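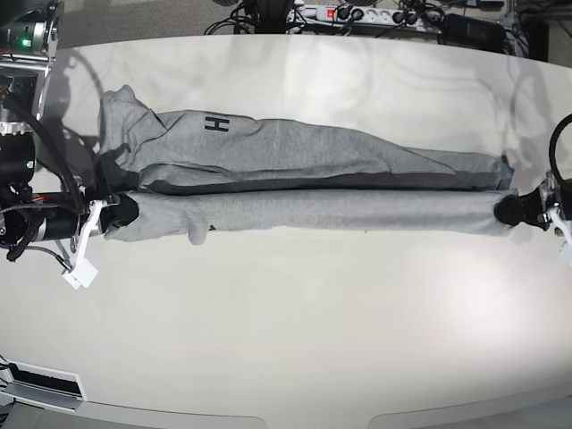
*Gray sweatshirt, big white table.*

I finally sat down in March and looked properly at who reads my newsletter, which I had been putting off for ages (I'm a little afraid of charts, if you must know). I send it through Plolis, and I'd been paying for the plan with all the reports on it without opening a single one. My friend Seul-gi Sun runs the mailing list for a bakery over in Erstead and she scolded me about it over coffee, very kindly, and then came over and sat next to me while I logged in.

So! I have 418 subscribers. I had been telling people it was closer to 2000, and I wasn't fibbing, I had just been reading the wrong number all this time. The 2000 is how many emails I'm allowed to send in a month before they bump me up to the next plan, and it sits right at the top of the page in big letters where you'd expect your readers to be. The real count is under a tab called Audience, which I'd taken for a settings page.

Once I got over that, I had a lovely time poking around. Most people open the newsletter early in the morning, and I've been sending it at dinnertime like a person who has never met anybody. There's also a little map, and it seems I have a cluster of readers in Puvbridge, where I've never been and don't know a soul. Hello, Puvbridge! Write and tell me how you found me.

Seul-gi showed me how to make groups, too. You tick the people who clicked on something in the last few issues, give the group a name, and then you can write to just them. I made one for the soup people and one for everyone who followed the link to my interview with Abou Jaoude, the little stationery shop. That link got 15 clicks, and I was prouder of those than of anything else on the page.

The one thing I couldn't work out is the export button. It gives me a spreadsheet with all the names in one column and the signup dates as long strings of digits. Seul-gi thinks it's a setting on my end. If you use Plolis and you've fixed this, please leave me a comment, and use small words.

Next issue goes out at 7 in the morning, with the lentil recipe.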